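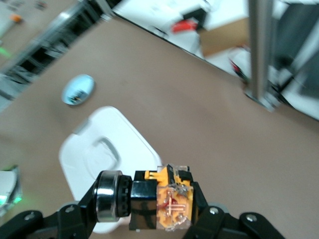 Tips for teaching the arm by hand

These tips are for people who show the arm a task in our workshop, with the leader handle or by pushing the arm directly. I collected them from my own mistakes and from those of my colleagues. Please read all of them before your first session, also if you have used another arm before.

Before you start

Clean the table with a dry cloth. Crumbs and bits of tape move a light tray more than you think, and then your demonstrations do not match each other.

Decide where the tray begins, and how much you will turn it between one demonstration and the next. A tray that always lies straight to the table edge teaches the arm only this one position. Turn it a little each time, also diagonally. Wilson Inga keeps a list of positions on paper and crosses them out, and I recommend this to everybody.

Look at the view of the wrist camera on the screen, not only at the table. The gripper hides a part of the tray when it hangs low. If you cannot see in the camera view the edge which you want to grasp, the arm will not see it either. Start a little higher or come from the other side.

Be careful with shiny things. A small glossy object on the table reflects the lamp and the gripper too, and its look changes when the arm moves. You may keep it there if it belongs to the task. In this case record it in several places.

Check the screws on both sides of the gripper with your fingers. A loose bracket gives a small shake at the end of each movement, and it will be in all your recordings. Chae-won Seol lost 70 demonstrations in January in this way.

Do not pull at the tape on the circuit board. If it lifts at a corner, tell Ivan Holovko and he will put a new piece.

During the demonstration

Move slowly, but do not stop in the middle to think. When you wait above the tray for a long time, the arm learns to wait also. If you must think, cancel the recording and begin again.

Make one movement for one purpose. Go above the tray, go down, close, lift. Beginners like to go down and sideways together to save time, and then they touch the rim and push the tray away.

Close the gripper gently. With the leader handle you do not feel the plastic, so it is easy to squeeze too much. Watch if the tray bends. If it bends, open a little.

When you guide the arm by hand, hold it above the wrist. Keep your fingers away from the bearing and out of the camera view. A recording with a hand in it must be deleted, even if the rest is very nice.

Keep cables and tools at the back of the table, behind the edge. The background may be untidy, this is no problem for us, but please do not rearrange it between two demonstrations of the same set.

How many demonstrations

For a simple lift of a tray we record 70. For the lift and then placing it on the rack we needed around 500, done by 4 people. It is better when different people record, as each person has a slightly different hand. Efraín Betancur comes always from the left, I come from the right, and the arm manages both.

Take a pause after 20. Your hand becomes tired earlier than you notice, and the movements get short and nervous.

Keep also some demonstrations where you miss the rim and correct it calmly. Mark them "corrected" in the file name. Delete only those where the tray falls or where you bumped the table.

After the session

Bring the arm back to its rest position before you switch off the motors. Without power it goes down by its own weight.

Play back three recordings at half speed and keep one hand near the stop button. If the gripper closes too early in the playback, the clock of the camera and the clock of the arm are probably not together, and you should tell me before you record more.

Write in the notebook the name of the task, your name and which tray you used. The trays look alike but their handle shapes are not the same.

Annick Chauvin, Gramora workshop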